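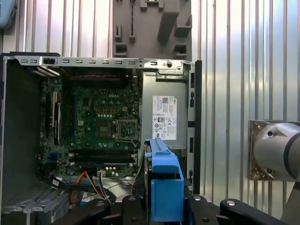

Desmontaje de PC con brazo: ¿qué normas de zócalo y fuente seguís?

Preguntado por Jadwiga Makowska en Automatización y robots
Etiquetas: desmontaje, célula robotizada, seguridad, buenas prácticas

¡Hola a todos! En Nestholm estamos montando una célula para desarmar sobremesas y estoy encantada con lo que va saliendo. El equipo con el que hago las pruebas es un Dell abierto por el lateral, sujeto con brazos de amarre negros a los dos lados del soporte azul del disco. La CPU ya no está, el zócalo queda al aire, y el disco sigue en su soporte.

Ahora me toca escribir la hoja de trabajo y tengo dudas:

- ¿Hay alguna regla para proteger el zócalo mientras el brazo trabaja en el resto de la placa?
- ¿Cuánto esperáis desde que se desenchufa la fuente hasta que el brazo entra?
- ¿El disco sale antes o después del cableado?

He leído ISO 10218 por encima y me aclara la parte del robot, pero del orden de extracción no dice nada. ¡Gracias!

Respuesta de Wojciech Borkowska (aceptada)

¡Qué proyecto más bonito! Te cuento cómo lo hacemos nosotros en Divarier.

Zócalo: tapa puesta en cuanto sale el procesador, siempre. Si no tienes la tapa original, define una zona prohibida encima en el programa, con margen suficiente para la pinza y para lo que lleve agarrado (esto último se olvida muchísimo, a mí se me olvidó). Un contacto doblado y la placa ya no se puede revender.

Fuente: cable de red fuera, botón de encendido pulsado y 60 segundos de espera. Es nuestra regla interna, no la he sacado de ninguna norma. Lo que no se negocia es que la fuente no se abre dentro de la célula, sale entera. Y la muñequera y la toma de tierra del utillaje van en la lista de arranque del turno, para eso mírate la IEC 61340-5-1.

Orden: primero se sueltan los conectores del disco, luego sale el soporte con el disco dentro, y después el resto de cables. Los mazos sueltos son lo peor de todo el proceso, se enganchan en cualquier chapa. Nosotros bajamos la velocidad al pasar cerca y ponemos límite de fuerza en el tirón. Si lo supera, el brazo para y avisa, nada de reintentos automáticos.

Y revisa los amarres cada vez que cambies de modelo de caja. La chapa cede más de lo que parece y una mordaza apretada de más te deforma la jaula de discos.

Respuesta de Mieczysław Kołodziej

Yo el disco lo saco lo primero y punto. Si lleva datos de cliente, cuanto antes esté etiquetado en su bandeja, mejor. Lo de la tapa del zócalo está bien pero en material para chatarra no merece la pena.

Comentario de Jadwiga Makowska: en nuestro caso las placas van a reutilización, así que tapa sí. ¡Pero lo de etiquetar el disco nada más salir me lo apunto!

Respuesta de Elżbieta Wróbel

Añado una cosa a lo de Wojciech: la evaluación de riesgos tiene que ser de la aplicación completa, con utillaje, pinza y pieza. El brazo puede ser colaborativo y el canto de una chapa cortada sigue siendo un canto. Nosotros tenemos 9 puntos en la hoja y 2 son sobre bordes afilados. Ánimo con ello y sube la hoja cuando la tengas, ¡me encantaría verla!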